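I bought the Skamau white stick set because the label said "multi-purpose," which in my house is the label of last resort. The sticks are long, thin and plain. They arrived from Sormont in a cardboard sleeve that opened neatly at one end and then, with no help from me, at the other.

I wanted them for three jobs: staking seedlings, hanging a small banner and stopping my nephew from using my good chopsticks as drumsticks. They've done 2 of those. The nephew remains at large.
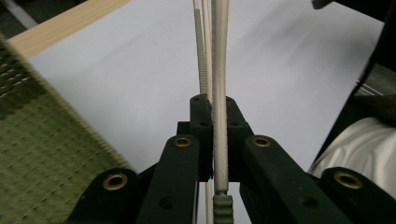
The finish is decent for the money. Mine came without splinters or sticky patches, and the ends were cut square enough that I stopped checking after the first few. The thing I would complain about is bend. Lean one on a tomato plant with ambitions and it bows like a waiter. For basil it's fine. For anything you'd describe as a vine, spend more.

Waldemar Michalski, my neighbor, swears by the Carnis version and has told me so over the fence on more than one Sunday. I borrowed a few of his in August. They're stiffer, I'll give him that, but they also cost more and the sleeve has a poem on it.

Sorting them is where the afternoon goes. Tip out the pack on a bare table and they roll, every one of them, toward whichever edge you aren't guarding. Do it on something with a lip, or put a dish towel down first. I did neither, and met a part of the kitchen floor I hadn't seen in years.

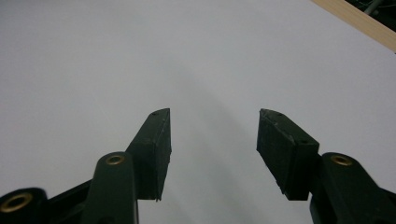 Storage is the other weak point. Once the sleeve has given up you need a tall jar, and the sticks are just long enough to tip over a short one. I use an old Zoëga coffee tin with a stone in the bottom. It looks terrible and hasn't fallen over yet.

Would I buy them again? Probably, for the seedlings. The banner is still up, too, sagging slightly in the middle, though it's for a birthday that was a while ago now.

3 out of 5. The missing points are for the bend and the sleeve.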